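The Delaunay reopens its balcony in June

The Delaunay Theater in downtown Brotville will sell balcony seats again starting in June, after four seasons of running on the main floor only. With the balcony back, the room holds 1,242 for a seated show. The standing setup on the main floor stays as it is, and the bookings already announced for spring are not affected.

The balcony was closed when the city inspector asked for new handrails and a second marked way down to the street. The rails went in last year. The stairway took longer. It comes out on the alley side, next to the loading door, and the theater had to move the door over before the stairs could meet code. Anyone who parked behind the building over the winter has seen the work. The alley is open again to foot traffic, and trucks can use it until 4 p.m. on show days.

Fabrice Lebrun, who has booked the Delaunay for nine years, said the closed balcony cost the theater a certain kind of show.

"A singer with a piano and a string section wants people sitting down," he said. "We could put chairs on the main floor, but then we had half a house, and the numbers didn't work for the artist or for us. So they played the next city over and our people drove there."

Lebrun said he has holds on several seated dates for fall and expects to announce the first of them once contracts are signed. He would not name the acts. He did say that one has played the Delaunay before, early on, as an opener.

What changes for ticket buyers

Balcony seats will be reserved. Main floor tickets for standing shows remain general admission. For seated shows, the whole building is reserved, and the seating map will be posted when tickets go on sale.

The first three rows of the balcony have been rebuilt with more leg room. The back rows have the original seats, re-covered. They are narrow, and the theater's advice to taller customers is to buy on the aisle or lower down. Two seats at the far left have a partial view of the stage because of a lighting truss. They will be sold at a lower price and marked on the map.

There is no elevator to the balcony. Accessible seating is on the main floor for every show, with companion seats next to it, and can be booked through the box office by phone or in person. The new handrails run on both sides of the stairs, and there is a landing with a bench halfway up.

Ticketing moves to Tekow at the same time. Tickets bought under the old system are still good at the door, printed or on a phone. Customers who have an account under the old system will need to set up a new one, and the theater is not able to carry over saved cards or passwords. Gift certificates will be honored at the box office only, at least through the summer. If you have an old one in a drawer, bring it in. They don't expire.

The top price for a balcony seat this summer is $40, fees included. The box office will keep its window hours, from noon until 6 p.m., and until the headliner goes on when there is a show. There is no service fee at the window.

Late shows upstairs

The small room on the second floor, known as the Roltau Room after the piano company that once had its showroom there, will start its late sets again the same month. These begin at 10:45 p.m. and are meant for people coming out of the main show, though anyone can walk in. The bar closes at 1 a.m. and the music stops a little before that.

The late sets ran for years with a house trio and a rotating guest. The trio has since split up, with the drummer moving out of state. The new plan is to give each month to one local player, who picks the band and the material and can change both from night to night. June goes to a baritone saxophone player and a four-piece group. July is a country month, with pedal steel. After that the calendar is open, and the theater is taking proposals.

Musicians who want a month should send a short note and two recordings to the booking office. The recordings don't need to be studio quality. A phone recording from a rehearsal is fine as long as every instrument can be heard. Lebrun said he would like to see at least one month go to people under 25, and that he'd consider a DJ if the DJ is willing to play to a seated room.

Each month's host gets a flat $3,000 for the run, to be divided with the band as the host sees fit, along with a share of the door once costs are covered. The theater provides a drum kit, a bass amp, a house engineer, and the piano. The piano was restrung last fall and is tuned at the start of every week that has shows.

Admission to the late sets is free with a ticket stub from the main room that night. Otherwise there is a cover, paid at the foot of the stairs. The room fills quickly after a sold-out show, and the door staff will start a line in the lobby when it does.

Noise and the neighbors

Residents on the north side of the block asked about sound at the last neighborhood meeting, both from the late sets and from people leaving. The theater has added a second set of doors between the Roltau Room and the stairwell and has moved the smoking area from the side door to the front of the building, under the marquee. Staff will be on the sidewalk until the last customers have gone.

There is a phone number for complaints during shows, and it rings at the house manager's desk instead of going to voicemail. It is printed on the card that was mailed to homes on the block. Neighbors who didn't get a card can pick one up at the window.

Load-out was the other concern. Tours will now load out through the relocated alley door, and the theater has asked that trucks not idle there after 11 p.m. Lebrun said most tours are reasonable about it when they are told in advance, and that the request is now part of the paperwork sent to every act.

Getting home

The last bus toward the hospital leaves the corner at 12:20 a.m. and will not wait for a show to end. The garage across the street stays open until 2 a.m., and cars left after that can be picked up in the morning at the regular daily rate. Bike racks are in front of the building and on the alley side, and the alley racks have better light.

Open house

Before the first balcony show, the theater will hold an afternoon open house so people can try the seats and look at the view from different rows. The stage lights will be up and a few local players will take turns at the microphones so visitors can hear how the sound carries to the back. There is no charge and no ticket. The date will be posted at the box office window and in the next issue of this newsletter.

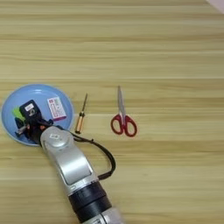 FOOD & DRINK

The lobby counter will have a short supper menu on nights with a late set: soup, two sandwiches, a grain salad, and a plate of cheese and bread for sharing. Food is served from 6 p.m. until the main show starts, and again from 10:15 p.m. until midnight. It can be carried up to the Roltau Room but not into the main hall. The balcony bar will have drinks and packaged snacks only. Please return plates to the lobby counter or leave them on the tables upstairs.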